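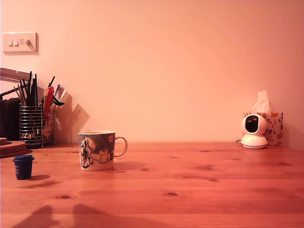

Quick one before bed. I said I'd write up the desk business and it's gone eleven already so no promises on spelling.

The pine table is staying. That's the main news. I'd been all set to swap it for one of those white ones from Tulwood, had the tab open for weeks, measured the wall and everything, and then I cleared everything off it in October to get the tape measure along the back edge and thought, oh. It's a nice table. Knots all over, grain running the whole length. I'd not seen the middle of it since we moved in. There had been post on it. And post on the post.

So, no new table. Instead a rule, which is pens in the wire pot and the pot lives at the left hand end by the wall, with the folders. Nothing else lives on the table. Things can visit.

Pens first. I tipped the lot out and tried every one on the back of a gas bill. Most of the biros went. The pencils all stayed, don't ask me why, I can't throw out a pencil. The pot is still stuffed to be fair. It fans out like a hedgehog and every time I want one thing three others come with it. Might need a second pot. Might need fewer pencils.

Then the wall. Everyone who comes round says put something on it. A shelf, a print, a cork board, my sister is very keen on a cork board. I like it bare. It goes a lovely colour when the lamp's on the warm setting, all peachy, and I sit there with the big light off and it's the nicest corner in the house. The only thing on it is the light switch and I've no idea what the third one does. We've been here 2 years. Flicked it plenty of times. Nothing. Skanevach, the electrical people who did the kitchen, had a look and shrugged.

Anyway, tea.

The one visitor allowed every day is a mug, and it's nearly always the hippo one.

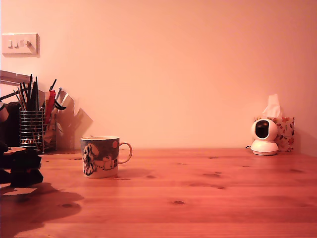
I had it in a box marked kitchen misc from the last flat, and it very nearly went in the charity pile with the eggcups. So glad it didn't. Right size, proper handle, white inside so you can tell how strong you've made it. I go through phases with mugs and this is a long phase. It came from Harahap, the little shop by the station that sold cards and umbrellas and, for some reason, mugs. Shut now. There was a matching plate I didn't buy and I think about that plate more than is healthy.

No coaster though. I know. It's bare pine and I've been told. I did buy coasters, a set of 6 from Wumex, cork, and they stick to the bottom of the mug, lift off with it and then drop on the floor halfway to your mouth. So they just sit in a stack at the left hand end. I oiled the table instead. Two thin coats, rag, left it overnight between, old sheet on the floor. Smelt for days but it was worth it. The old rings have mostly faded, there's one near the front that I've decided is a knot.

What I haven't solved is small bits. You know. Lids, caps, the odd bracket off something, a screw you daren't bin becuase it must belong to something. They used to just sit on the table until they got swept into a carrier bag. The pen pot's no good, they drop through the wire. A saucer looked messy. A jar meant tipping it all out to find anything. Current thinking is that a mug does it best, a second mug I mean, not the one with tea in. Wide enough to see into, sides high enough that it all stays put, and you can carry the whole lot off to the kitchen when people come. 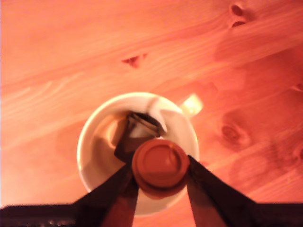
Ridwan Chong thinks that's just a junk drawer with a handle, and that I should tip it out at the end of every month and bin whatever I can't name. Also that I'll drink out of the wrong one eventually. Fair on both counts. I've said I'll try the tipping out from December, when things are quieter, and the rest of the time he's to leave my lids alone.

Next job is the folders. They lean. I've got them shoved up beside the pot with some plastic sleeves and the whole lot slides a bit further along each week, so I want something heavy to hold the end up, a bookend or a brick or whatever. If anyone's got a spare bookend that isn't a owl, let me know. Kettle's off, going to bed.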